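Facilities > Shared Rooms > Checklists > Sewing and Mending Room

Search this site Enter keyword Go

We use cookies to remember your settings. Accept Manage choices

Sewing and Mending Room, Safety Checklist with Comments
Building: Furkari House, ground floor
Form no. 2178
Date of inspection: 18 June 2023
Inspected by: Rohani Halim
Copy to: Donnie MacBrayne

Marks used: OK / Repair / Watch. "Watch" means it is still safe today, but please look at it again at the next inspection.

1. Doors and way out

1.1 Main door opens fully and closes by itself. OK
1.2 Back door is not locked during open hours. OK
Comment: The key was in the lock on the inside. Please keep it on the hook, as was agreed in April.
1.3 Way to the back door is clear. Repair
Comment: Two rolls of curtain lining were standing in the passage. I moved them to the store, but the store is also almost full. Donnie, can you decide which rolls we keep?

2. Electricity

2.1 Cords of the sewing machines, no cuts or tape. Watch
Comment: On the machine by the window the cord is bent hard where it enters the plug. I see no bare wire.
2.2 Power strips are fixed to the wall and not joined one to another. Repair
Comment: One Brekuvero strip was plugged into a second strip under the cutting table. I separated them. The person who did this wanted light for dark fabric, and I understand it, but the lamp must have its own outlet.
2.3 Foot pedals do not slide on the floor. OK

3. Irons and steam

3.1 Iron stands are stable. OK
3.2 Iron switches off when left alone. Watch
Comment: The Lumenta iron switched off after 6 minutes. The older iron has no such function, so the rule stays that it is unplugged after each use. The notice for this rule has fallen down and I could not find it.
3.3 Ironing board cover without burned holes. Repair
Comment: The padding is showing near the narrow end. A new cover is requested, number 2359 in the order book.

4. Tables and cutting

4.1 Table edges are smooth, no splinters. OK
Comment: I passed a dry cloth along all the edges and it did not catch.
4.2 Blades of rotary cutters are closed when not in use. Repair
Comment: One was open in the drawer with the measuring tapes. This is the most serious point in my inspection.

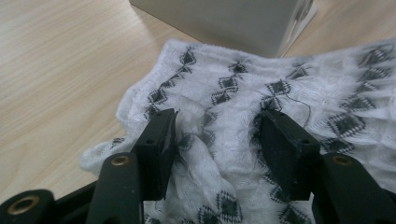
4.3 Used needles and pins go in the tin with a lid. OK
Comment: The tin is more than half full. It should be emptied before the summer course begins.
4.4 Magnet for lost pins is in its place. Watch
Comment: It was there, but it is weak. I tried it on the floor and it left several pins behind.

5. First aid and fire

5.1 First aid kit is complete. Repair
Comment: Small bandages are finished. Steltico finger covers are still enough.
5.2 Extinguisher is easy to reach, pressure in the green part. OK

Points 1.3 and 4.2 to be closed first. I will come again when the new board cover has arrived.

Signed: R. Halim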